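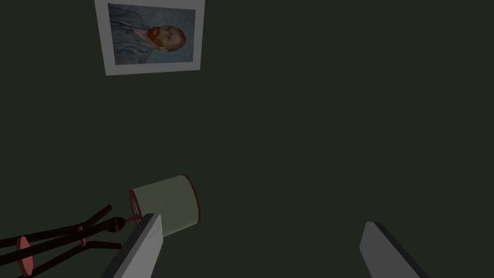

23 feb 2018

Por fin llegó el tubo de Bollent, y llegó entero. Dentro venían los cinco carteles de balnearios del lote que llevábamos desde septiembre persiguiendo, enrollados todos juntos con un papel de estraza que ya está en la bolsa de cosas ácidas para tirar. He pasado la mañana desenrollándolos poco a poco sobre la mesa grande, con pesos y secantes, y tengo que apuntarlo todo antes de que se me mezclen.

Lo primero: ¡son litografías de verdad! Con la lupa se ve el grano de la piedra en los cielos, nada de trama de puntos. El del lago tiene siete tintas como mínimo, y en el margen derecho asoman las cruces de registro, que el guillotinado de la época dejó a medias. El amarillo entra corrido casi un milímetro respecto al negro, y eso le hace a la bañista un halo precioso en el sombrero. Que a nadie se le ocurra «corregirlo» en el escaneo, por favor.

Fichas provisionales:

Cartel 1, el lago con la bañista. Firmado Jakubowski abajo a la izquierda, en la piedra. Papel fino, algo quebradizo, pliegues antiguos en cruz. Falta una esquina del tamaño de un sello.

Cartel 2, el funicular. También Jakubowski, aunque la firma es más apretada y la J lleva un rabo que en el otro no existe. ¿Más temprano? Mirar con la luz rasante. Entelado a mano con una cola oscura, probablemente animal, que ya ha traspasado en dos sitios.

Cartel 3, el Gran Hotel Ulley. Sin firma. Es el más estropeado y el que más me gusta. La fachada está resuelta con tres tonos planos y la sombra del toldo es una sola mancha violeta que lo sostiene todo. La rotulación está dibujada letra a letra: no hay dos eles iguales.

Carteles 4 y 5, la misma imagen (la terraza con orquesta) en dos tiradas. Una lleva el texto en francés y la otra va sin letra, con el hueco en blanco para que cada agencia sobreimprimiera lo suyo. Nunca había tenido las dos juntas delante. Puestas una al lado de la otra se nota que el rojo de la segunda es otro, más anaranjado, y que la piedra del azul estaba ya cansada.

Medidas: el del lago da 69 cm de ancho y 44 de margen a margen interior en la zona de la imagen. El alto no lo doy por bueno hasta que se relaje el papel, que sigue tirando de la curva.

Pruebas de solubilidad en el del funicular, con hisopo y agua desionizada, en el borde inferior. Negro, estable. Verde, estable. El rojo del vagón suelta un poquito, así que de baño nada; habrá que quitar la tela en seco o con gel, por zonas. He dejado un cuadradito de prueba con metilcelulosa en la parte de atrás, arriba, marcado con lápiz. Veinte minutos y la cola se levanta con la espátula como si fuera piel de leche. ¡Qué alegría! Con la mezcla vieja estaríamos todavía rascando.

Lo de los injertos: el papel japonés que queda del encargo de Nitach es demasiado blanco para el lago, pero teñido con té flojo y un punto de acuarela siena se acerca muchísimo. Tres tiras de muestra secándose en la cuerda, numeradas por detrás. La segunda me parece la buena, a ver qué decís los demás con luz de día.

Otra cosa que me tiene entusiasmado. En el reverso del hotel Ulley hay un sello de goma casi borrado y un número a lápiz, 453. Puede ser el inventario de la imprenta o el de la agencia que los colgaba. En el catálogo de Bollent no dicen nada de esto, y en la foto del reverso que mandaron ni se intuye. Con ultravioleta sale algo más: una orla ovalada y lo que yo leería como «...ski e hijos», pero quiero otros ojos antes de emocionarme. Si fuera Jakubowski, el hotel pasaría a ser suyo o al menos de su taller, y las eles dibujadas me cuadran bastante con las del funicular.

Pendiente:
Pedir más secante grueso, queda una plancha.
Fotografiar el sello con UV y filtro amarillo.
Comparar el violeta del toldo con la sombra del funicular.
Escribir a Bollent por si conservan el embalaje original del vendedor.
No mover los pesos del cartel 4 hasta mañana por la tarde.

Añado por la tarde: la tira dos ha secado un pelo más oscura. Probar con menos té.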